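Pindside Suturing Practice: Gallery

2022-11-22

Welcome to our small gallery page. We are a study group at Pindside, and for two years we have met to talk about stitching in soft tissue: how the thread lies, how the jaws hold it, how the edges of a cut behave. Many members asked to see close views and not only drawings, so I put two on this page with short notes. Click on a picture for the large version. Please be aware that they show tissue very near and a little blood.

1. Two instruments, one thread

The first thing I want you to study is the distance between the tips. When both instruments work close together, it is easy to lose the thread between them, and beginners often open the jaws too wide to find it again.

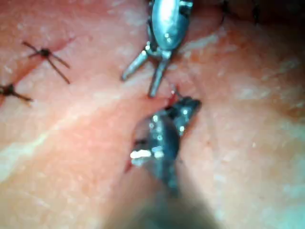
In the Firken course they teach to stop at such a moment and decide which side will hold and which side will move. I like this rule very much. It costs a few seconds, but the hands become calm — and then the next stitch goes easier. Our members from Yu use a different order, they bring the holding side first and always from below. I have tried both and I still have no strong opinion.

The red line at the upper left is the incision. Compare it with the seam in the second picture, where it is on the right.

2. Following the thread

Look for the thin dark thread that goes up from the jaws over the pale tissue. It is slightly wavy and reaches toward the incision. There is also a short dark piece of thread on the left side of the instrument, lying over the redder tissue. The light reflections on the metal are strong, so take your time. 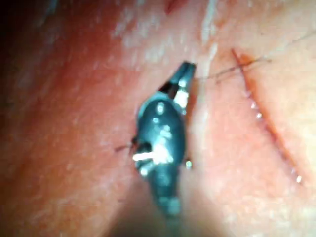 Notes for members

The full collection has 126 pictures and is kept in the reading room at Flellon. You can order prints from the list at the desk, please write the picture number clearly. The next evening about knots is in February, and the room has 53 seats, so tell us early if you want to come. Corrections to my English or to my terms are welcome.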